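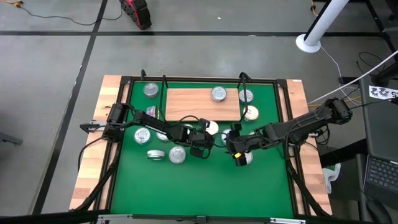 From: Agnes Rankin
To: Cross-Border Practice list
Subject: Re: Local counsel fees when the client has no contract with them

Ladi Bashir wrote:

> Looking for how other small firms handle this. We represent Lumenta,
> which is setting up a sales office in Trullstead. We hired a firm over
> there to do the registration and the lease. The client knew about it
> and approved it by email, but there was never a separate engagement
> letter between Lumenta and the Trullstead firm. The local bills come
> to us and we pass them along.
>
> The last bill was for 13 hours more than the estimate. The client says
> it will pay the estimate and nothing over it. The Trullstead firm says
> we are the ones who hired them, so we owe the balance. Our own
> engagement letter says the client is responsible for "outside costs"
> and doesn't mention foreign counsel by name.
>
> Two questions. Are we on the hook? And what language are people using
> so it doesn't happen again?
>
> Ladi

Ladi,

On the first question, I would assume you are on the hook until you find something in writing that says otherwise. In a lot of places, a lawyer who instructs another lawyer is personally responsible for the fee unless the two of them agreed to something different at the start. I don't know the rule in Trullstead. The quickest way to find out is to ask for a copy of the terms the firm sent you when they opened the file. They almost certainly sent some. Ours have come as the third or fourth attachment on a welcome email, and I have missed them more than once.

Look in those terms for three items: who the client is, who pays, and what they have to do before going over an estimate. If the last one says they must give notice and they didn't, you have a fair argument for cutting the bill. Also look at whether it was an estimate or a cap. People use the words loosely on the phone and then the written version says something else.

As for Lumenta, "outside costs" is thin. I think you can argue it covers foreign counsel, particularly with the approval email, but I would not want to fight with a current client over it. Pull the email and read exactly what was approved. If your message said "they estimate X" and the reply said "fine, go ahead," that reads to me as approval of the work. If the reply said "fine, up to X," it's a harder conversation.

We had a similar one with Mistar when they were looking at a warehouse in Dirkby. The local firm ran over because the landlord's lawyer sent the lease back 7 times. The client had never heard about any of it. I called the Dirkby partner, asked for an itemized bill with dates, and sent it to the client with a one-page summary of each round of changes. Once they saw what the hours were for, they paid most of it. The Dirkby firm took off 10 percent and we absorbed the small piece that was left. The whole thing took 2 months and I would have been glad to spend the time on something else.

So my suggestion is to get the itemized bill first and not argue about who owes it until everyone has read it. Don't tell the local firm that the client is refusing to pay. Tell them you are reviewing it.

On the second question, we changed our practice after Dirkby. We now have the client sign directly with local counsel whenever the local firm will allow it. We help pick the firm, we review their letter, and we stay on as the coordinating lawyers, but the bill goes to the client with a copy to us. Some firms abroad don't like it. They would prefer to deal with another law firm, mostly for collection reasons and sometimes because of their client identification rules, which mean more paperwork if the company itself is the client. Plan on extra time at the front end for passports, corporate records and so on.

When the client can't or won't sign directly, we use a paragraph close to the following in our own letter:

"We may engage lawyers in other countries on your behalf. We will tell you who they are and give you their estimate before they begin. Their fees are your responsibility and are separate from ours. An estimate is not a cap unless we tell you so in writing. We may ask you to deposit funds with us to cover their fees before work starts."

The deposit sentence is the one that has helped the most. Check your own trust account rules before you take money for a third party's fees, especially if it will be held in one currency and paid out in another. We put the exchange risk on the client in a separate sentence, and the bank's wire fees too.

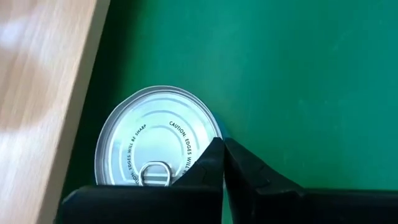
Can lid, pull ring at bottom, with the printed "CAUTION: EDGES WILL BE SHARP."

A few smaller points from our checklist:

Send the matching terms to the local firm. It does no good to tell the client one thing and sign something different on the other side. Oluwaseun Ajayi in our office keeps a short cover letter for this that says we act as agent for a named client and are not personally liable for fees. Get it countersigned. An email back saying "agreed" is fine for us.

Ask for bills monthly. The Dirkby firm billed at the end of the matter, and by then nobody remembered the calls.

Ask whether tax is included in the hourly rate. The answer has gone both ways for us and it can be a large number.

Check your malpractice policy on work done by foreign lawyers you selected. Roscoe Nakamura raised it on the list last September and I believe his carrier wanted to see that the client had agreed to the choice in writing. Roscoe, correct me if I have that wrong.

Adebayo Olatunji had a form for the direct engagement version that was shorter than ours. Adebayo, if you still have it, would you post it? I can send our cover letter to anyone who wants it, off list please.

I am out until 2 p.m. tomorrow, and after that you can call if it's easier to go over the Lumenta email by phone.

Agnes

--
You are receiving this message because you are subscribed to the Cross-Border Practice list. Replies go to the whole list. Please trim quoted text, and do not post confidential client information.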